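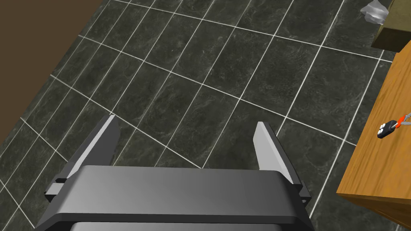 Figure 5. Simulated wrist view in Tekari, with the gripper open over the tiled floor and the car keys on the wooden surface to its right.

4.2 Changing the floor

We were most curious about floors. Strong grout lines like those in Figure 5 give a policy plenty of edges to latch onto, and our earlier baseline often treated them as object borders. For this test we kept the keys and furniture fixed and swapped only the floor material, using 8 textures and 100 rollouts per texture. Larer, trained with our masking loss, lost just 2 points of grasp success between its best and worst floors. That is a wonderful result for a policy that sees nothing but the wrist camera! The baseline dropped by almost five times as much. Marble was the hardest material for both, and most of the remaining failures were late approaches to the key fob. We look at those next, using the Arnel split.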